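Laundry arms, part whatever. 4/2/23

Quick one tonight, I've got washing to fold (by hand, yes).

So the two arms are up and running in the house now. Moved them out of the shared workshop at Hostley at the end of January and it took 2 trips in the car plus one more for the cables I'd left hanging on the hook by the door. Typical. The workshop was fine for bolting things together but there's no washing there, only rags, and rags all behave the same. I wanted real stuff. Shirts, towels, things with sleeves.

The plan hasn't changed. One arm digs in the pile, other arm holds whatever came out, then between them they get it somewhere near the machine. No folding. People keep asking about folding in the comments. Folding is miles off.

Biggest job since last post was the grippers. The old fingers I printed were too smooth and cotton just slid out. Went through three shapes. The ones on now are black, a bit narrower, with a strip of grippy stuff off a roll from Draltix which I'd bought for a drawer and never used. Much better on thin cloth. Towels still a pain, the finger bunches the loops up and then wont let go.

Second job, cables. I had them taped tight along the arms and that was a mistake – every time the wrist turned it pulled on the plug, and after a week of that one connector went. 40 quid for a new one, thanks very much. So now there's a big loose loop at the gripper end and it's clipped further back. Looks a mess. Works though. I keep meaning to get proper sleeving. 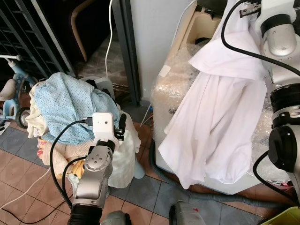
White things are the worst for the software by the way. Anything with a pattern on it, spots or stripes, it picks out of the heap quite happily. Plain white against white and it loses the edge completely and goes for thin air. I've turned the exposure down and that helped a bit. Might try a lamp off to one side so the creases throw more of a shadow. If anyone has done this properly please shout.

Numbers, for those who like them. I ran 74 grabs last night with a mixed pile. 8 came up with nothing. A fair few came up with more than one item, which I'm counting as a pass for now, but it's a cheat and I know it. Arms tangled once, sleeve round both wrists, had to hit the stop button and unpick it myself.

Oh and the speed. It's slow. Really slow. I've got the whole thing capped while it's in the house and the cap is staying on. I did try it faster at the workshop and a sock went over the partition.

Controller board is still the Pirkonix one. Runs warm. I was going to swap it for the Escobar that's been sat on my shelf, but the Escobar needs a different supply and I can't face rewiring the lot again this month. Maybe when the next bit of money comes in.

Still to do:

- sleeving for the cables
- lamp
- sort the towel problem, maybe a wider finger on one side only
- make it stop after three misses instead of carrying on for ever
- write up the wrist mount becuase I promised that ages ago

The wrist mount files are nearly ready, I just need to rename them all so they make sense to someone who isn't me. Will put them up with the next post.

Right, towels.

We use cookies to make this site work and to see which posts get read. By carrying on you agree to this. Accept | Manage settings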